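Folladeck handle-pull fault

The Folladeck handle-pull fault is the name commonly given to a failure in household manipulation software developed at Rastley, a robotics firm based in Flornberg. Robots running the software closed on a cabinet handle correctly but kept pulling after the door had stopped moving. Several test doors were damaged. The company has described the fault as resolved, a claim that outside reviewers have not been able to confirm.

Background

Folladeck was trained on recordings of people opening drawers and doors with hand-held grippers. Rastley said the set held 1,840 recordings. Only 200 of them involved paired doors with handles set close together, a share that critics considered thin for a product advertised as ready for "any kitchen."

The fault

The problem was first reported in June by Jurgita Paju, a test engineer. In a run of 600 door openings, 9 ended with the arm pulling against a door that was already fully open or blocked by its neighbor. The force limit should have stopped the motion. Rastley at first blamed worn finger pads, but replacing them made no difference to the results. A later company note pointed to a delay in the force reading, without giving its length.
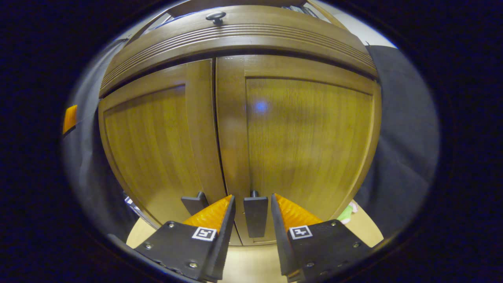
Hand-held gripper with orange ribbed pads at a two-door wooden cabinet, one black handle between the fingers.

Response and criticism

Rastley issued an update that lowered the pulling force and added a pause after first contact. Desta Derese, who reviewed the update for the trade newsletter Jemal, wrote that slower pulling would hide a late sensor reading without curing it. She also noted that the follow-up test used single doors only. Rastley has not published results for paired doors, and its safety page still lists the original force limit.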